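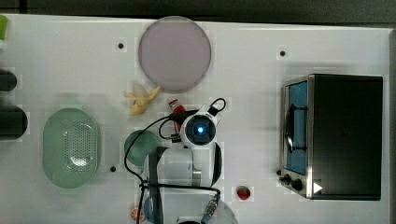

Cekarthorpe Play Library - Toy Kitchen Team

Talk notes, Nahuel Figueroa (take it slowly, people will still be finding chairs)

Hello, and thank you for coming out, it's lovely to see so many of you. I want to talk about play food tonight, and I may wander a bit, so bear with me.

Start with the banana. Ask who had one just like it as a child - wait for hands! Then the mint-green colander, my favorite, because the holes are a whole afternoon by themselves. Children pour, peer through, pour again.

Mention the big pinky-lavender plate. One large plate gets shared in a way that 3 little ones never are, at least in our sessions.

Pause for the Godoy story if there's time (the soup one, keep it short).

Then on to borrowing: kitchen sets go out from November, and please do bring pieces back even if the set isn't complete. Questions, then tea.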